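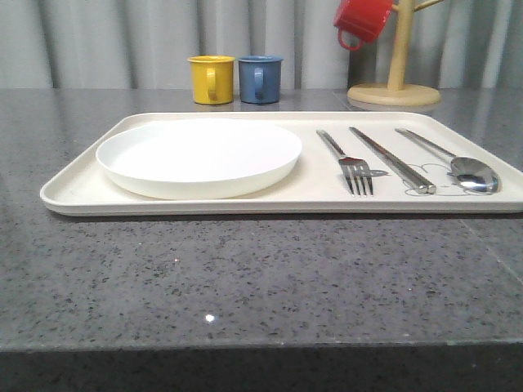
Irkard is a set of 1,749 teleoperated episodes of table setting and clearing, collected at two counters in May. Each episode covers one short job with a written instruction. Mug jobs use the red, yellow and blue mugs and the wooden mug tree, and a typical instruction is "hang the blue mug next to the red one." Tray jobs use the plate, fork, chopsticks and spoon.

Splits: 491 episodes are held out for testing. The rest are for training.

Known gaps: glare on polished stone, few left-hand grasps.

Contact: Yesenia Cisneros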